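Small Parts Table, Skirkham Workroom

Gallery posted Tue 4 April

The small parts table is where the little boxes get sorted before they go up on the shelves. It's a plain white table against a plain wall, and it gets used for one job at a time. The rest of the workroom has been repainted and rearranged since last August, but the table has stayed where it was.

Most of what passes over it is small: cartons, cubes, sample blocks, the inner boxes from larger orders. We bought 1070 flat cartons from Minidora when the workroom opened and are still folding our way through them. They come in three sizes. The smallest is the one people ask about, and it is also the one that goes missing most often.

The pictures are grouped by heading. Anyone using the table for the first time should read the notes as well, as they cover most of what comes up.

Laying things out

Small items go on the table in a loose row with space between them. The row doesn't have to be straight. A black cardboard box and a white cube are easy to tell apart on a white top, though the cube takes a second look in poor light. Boxes can sit at an angle at this stage. Squaring up comes later, when the labels go on.

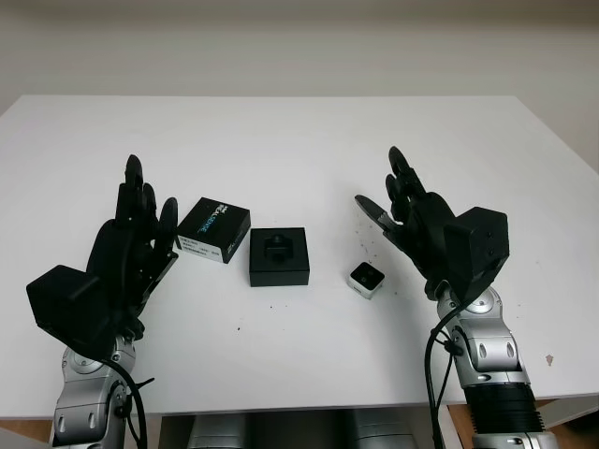 Handling a box

Cardboard this small marks easily at the corners. Hold it low, near the bottom edge, and keep pressure off the middle of the panels. A dented corner can be pushed back out from the inside, but the crease will show on a dark box. Pale ones are more forgiving.

If a box has a lid, check that it's seated before lifting. The Stumik cartons have a tight lid and can be picked up from any side. The older Huỳnh ones have a looser fit and need support from underneath. 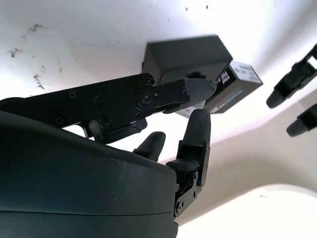

Fingertip at the lower front corner of the box.

Grip and surface

Smooth card slides on smooth card, and a stack of coated boxes will shift if the table is bumped. A rubber or textured surface holds it better. We keep a sheet of ribbed matting in the drawer for anything stacked more than 3 high, and it goes back in the drawer afterward so the top stays clear for the next person.

The same goes for fingertips - a textured pad gets hold of a coated carton far better than a bare smooth one.
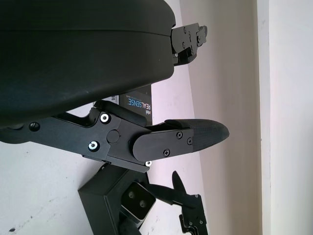
Close work

Close work at the table is slow work. It covers turning a box so the label side faces out, separating two that have stuck together, and standing up one that has fallen over. A full tray is 18 boxes, and there is no prize for finishing it early. Trays that were rushed tend to come back with labels upside down.

For anything under a hand's width, work from the side and leave a clear path out. Coming in over the top knocks the neighbors.
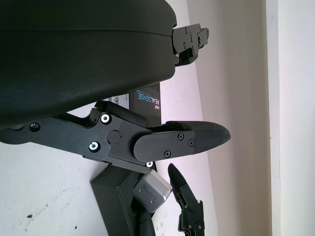 Table notes

The table is free on weekday mornings and by request in the afternoon. Put your name on the sheet by the door.

Wipe the top with a dry cloth. Spray cleaner leaves a film that lifts the color off the cheaper cartons.

Damaged boxes go in the bin under shelf 13, flattened. Please don't put them back in the tray.

Larger versions of these pictures can be requested at the Skirkham front desk.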